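The Second Arm

The quote from Vorine came in on Sunday night, and by morning everyone at the Idville depot had read it. One arm, one gripper, a stand, and a service plan at 976 a month for 19 months. The plan cost more than the night clerk.

The manager had asked for 2 arms. The owners at Yip had said one, maybe, if she could show what it would do all day. So she spent the week with the simulator, a program called Onumau that came free with the quote. She had the supplier build a cabinet like the ones in the parts room, with a bin on top, and she ran the drawer job over and over with her lunch beside the keyboard. 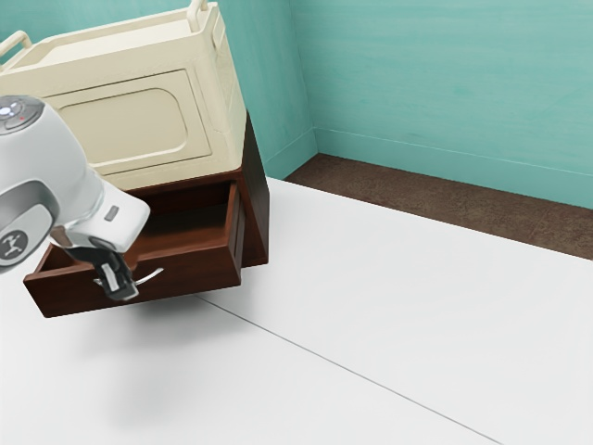
She kept a list on a yellow pad. Gripper fingers, spare set. Floor bolts. Training, 8 hours, not included. Someone to label the drawers again, as the old labels were in pencil. She wrote a price next to each one and a question mark next to the labels.

On the phone the Vorine salesman asked how the trial was going.

"It opens drawers," she said.

"Then you're ready to order."

"My drawers stick."

He said he could add sticking to the program. She asked what that would cost, and he said he would have to check.

She went down to the parts room and pulled the handle of the bottom drawer. It came out halfway and stopped. She kicked it, and it came out the rest of the way. Upstairs she turned to a clean page and wrote "new cabinets" at the top, then went looking for the catalog.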